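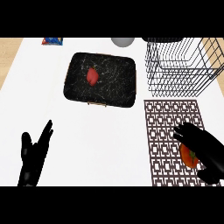 Clalton, July

5 min read
Print this post | E-mail this post

Quick one before the week gets away from me. I promised Zerrin Güler I'd write down the rules we use for two-handed tabletop tasks in sim, because she is taking over the reviews and my notes are in four diffrent places. So, rules. Not in order of importance. Sort of in the order I got annoyed.

Rule one. The idle hand has a home. Open, fingers up, over bare table, nothing under it and nothing between the fingers. That's where the left hand is with the tomato in the right, and that is what I want to see every time a task is one-handed. If the policy wants to park it somewhere else, fine, but write down where and get it agreed before you run a batch. We had one set where the spare hand just drifted. No contact, no failure flagged, everything green. Sinan Avcı caught it on a Sunday, scrolling through on his phone. 268 episodes, all redone.

Rule two. Cradle soft stuff, don't pinch it. Fingers over the top, thumb or palm low on the other side. A fingertip pinch looks great in sim and passes the lift check and then you get to a real tomato. You know. The sim tomato does not bruise so you have to bruise it yourself, in the scoring. We cap contact force per fingertip and anything over the cap is a fail even when the fruit ends up in the right place. Volkan thinks this is too strict. Volkan can write his own blog.

Rule three. Name the target by relation, not by coordinates. "In front of the basket, on the mat." People who read the log later do not know where x is. Also if there are two red things on the table (there usually are, put two in on purpose!!) the instruction has to say which one. "Pick up the red one" is a bad instruction and should get bounced at review. I bounced around 200 of those last quarter, most of them mine, from before the rule.

Rule four, clutter stays put. Whatever the task doesn't mention should be where it started. Snack packets especially. They are light and they slide if a wrist goes past too low, and no one checks because the score only looks at the tomato. Check the other objects. There's a script for it, Necati wrote it, it's in the tools folder under a name that makes no sense.

Rule five. Surfaces. Patterned ones are in, keep them in. Openwork mats, veined marble, wire baskets, all the things that confuse depth. Every new person wants to start on a clean white table with one cube, and I get it, I did too. But a wire basket is where half our handover bugs came from. The lattice reads as solid from one angle and as nothing from another. Test both. If the fingers can go through the gaps they will go through the gaps.

Rule six. Contact means contact. If the collision mesh says touching and the render says there's a gap, the episode is out. No arguing. Ozan Çınar had a nice phrase for this which I have forgoten. Something about trusting your eyes last. Anyway log both, compare, throw out the mismatches. Clalton batch was 890 episodes going in and I'm not telling you what it was coming out.

Search this blog... Go

OK where was I.

Rule seven. Write the stop condition before the start condition. When is the task over? Tomato released and still, hand clear, other hand home. All of it. We used to end on release and then wonder why things rolled. Round things roll! Give it a couple of seconds after the hand is gone.

Rule eight is for the real cell, not the sim, but people forget they are connected. Nothing moves from sim to hardware on one person's say. Two names on the sheet. Speed turned down for the first run, person at the stop button doing nothing else, phone in pocket. I don't care that it ran clean in Premix all night. Premix is only what we call our sim build, by the way, someone asked. It has no idea that the table at Jarurton has a wobble.

Things I have not decided:

- whether a regrasp counts as a fail. Right now it's a note, no penalty. Necati wants a small penalty. Maybe.
- how many lighting setups is enough. Soft shadows flatter everything.
- if we should version the rules. Probably yes. Zerrin says definately yes, and it's her problem now, so yes.
- black hands on dark surfaces. The edges of the fingers get lost and the reviewers miss stuff. Could brighten the review renders only? Need to ask if that counts as tampering.

One more on reviews since that's the actual handover. Look at the hands first, then the object, then everything else. Everybody does object first. You see the tomato is fine and you relax. Log ticket 1853 is the one to read if you want to know how that goes, long thread, skip to the end.

Will fix typos later. Comments are open, be nice about the regrasp thing.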